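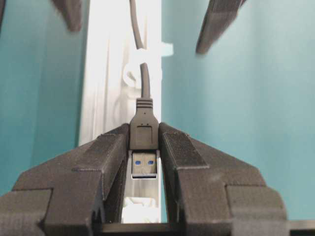

Folding and sorting election leaflets at home

When Ruairi Purves stood for the council in Gourlay ward, I have folded a large part of his leaflets in my own kitchen. These are the things I would do the same way again.

Clear the table completely and wipe it, then let it dry well. Cheap leaflet paper takes up grease very fast, and one spot of butter will go through several sheets.

Fold ten sheets one by one before you start with the big pile, and put them through your own letter box. Ours were first folded too thick and got stuck in the brush. After this we changed to a fold in three.

For a sharp crease use the back of a dessert spoon. A ruler also works, but the hand gets tired sooner.
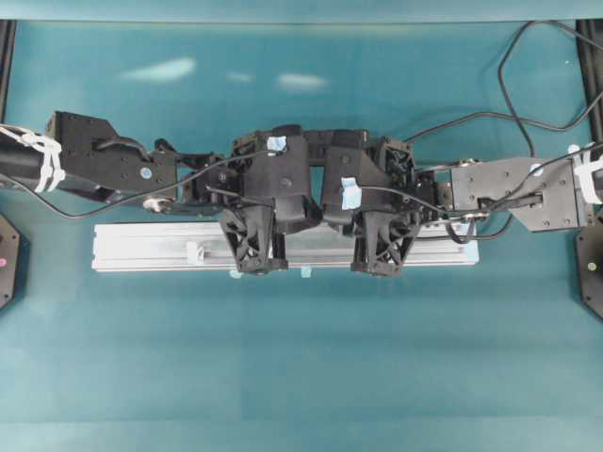

Do not open all the boxes at the same time. We had 2000 leaflets, and I took out 225 for each round, which filled one shopping bag without bending the corners. Put a rubber band around every bundle, not too tight, and write the street name on a strip of scrap paper under the band.

Keep the bundles flat overnight with a heavy chopping board on top. In the morning they are much thinner and easier to carry.

Posters for windows should be rolled with the printed side outside. Then they lie against the glass by themselves and need less tape. Old tape marks come off with a little cooking oil on a cloth – wash with soapy water afterwards.
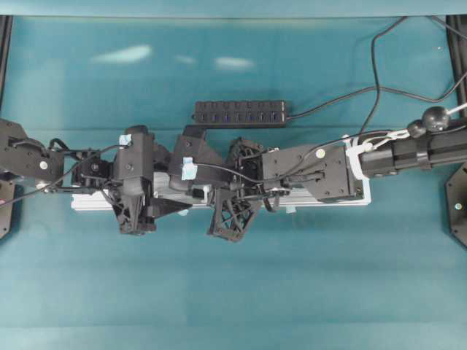
Wooden stakes for garden signs can be used for many elections. Brush off the soil, dry them standing up, and take out the staples with a flat screwdriver. Store them somewhere airy.

Leaflets which are left over go to the paper recycling, but check first that every one carries the printer's name and address. If it is missing, tell the agent before more are delivered.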